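Ganeck Ura Garment Steamer, Handheld

Sold by Grabowska Home Supply
Price: $30
Reviewed by our bench: Jolanta Górecki
Page updated: 2020-11-04

Every handheld steamer on the market claims to replace your iron. We've sold four brands over the years and not one of them did. The Ura doesn't either, and the maker's leaflet would have you think otherwise, so read this page before you put one in the cart.

What it is: a corded steamer with a small tank, a flat metal face and a trigger you can lock. It heats faster than the old Joverus model, which we dropped in August after too many came back leaking at the cap. The Ura's cap has a rubber ring and a quarter turn. So far we like it. Ask us again next year.

What the leaflet says and what we found

"Wrinkle-free in seconds." On a polyester blouse, fair enough. On a linen shirt that has sat in a suitcase, no. Jolanta went over one linen sleeve until the tank ran dry and the fold at the elbow was still there. She finished it with an iron.

"Safe on all fabrics." We don't know how anyone can print that. Steam can mark silk, it can shrink wool if you hang about in one place, and it can lift some cheap dyes and glued-on prints. Test a hidden corner first, on the wrong side, and let it cool before you decide.

"Kills germs and odors." The maker didn't send us any test results when we asked. It freshened up a wool coat that smelled of a closet. We won't claim more than that.

"Continuous steam." True with the trigger locked and the tank more than half full. Below that it starts to spit, especially if you tip it forward. Tilt it back a little and the spitting mostly stops.

Where it earns its keep is on light, flat pieces that are a nuisance to iron: curtains already on the rod, table covers, printed cloths, wall hangings. 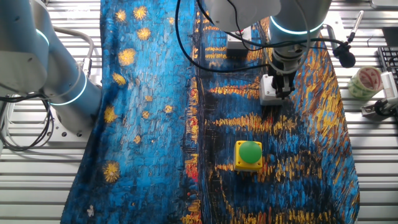
Can I use the Ura on a printed cloth without hurting the colors?
Steam it from the back, keep the head moving, and try one corner before doing the rest.

Specs, as measured by us where we could

Power: 1,104 watts on our meter, cold start
Warm-up: 30 seconds on the leaflet, a bit longer in our shop with cold tap water
Cord: long enough for a full-length coat on a door hook, short for floor-to-ceiling drapes
Head settings: 3, though the middle and high ones feel the same to us
In the box: steamer, fill cup, clip-on brush, leaflet

The brush is flimsy. It clips on at two points and pops off if you press hard, which you'll want to do with heavy fabric. Ganeck sells a sturdier one separately, and we don't stock it -- a decent brush ought to come with the thing.

Water

Tap water is allowed, according to the leaflet. If your kettle scales up, use distilled. Empty the tank after each use and leave the cap off overnight. Please don't add scented oils, whatever you saw online. The warranty doesn't cover it and neither do we.

Who should skip it

Anyone who irons dress shirts every week. Anyone hoping for sharp pleats. Quilters, too: Charalambos Zervas, who teaches our Grabowska sewing class, tried pressing seams with it and went back to a dry iron after one block.

Returns

Unused and boxed, full refund. Used once or twice and you hate it, bring it back empty and we'll give store credit -- less the brush if it has snapped. Leaks at the cap are swapped at the counter, no paperwork needed, only the receipt.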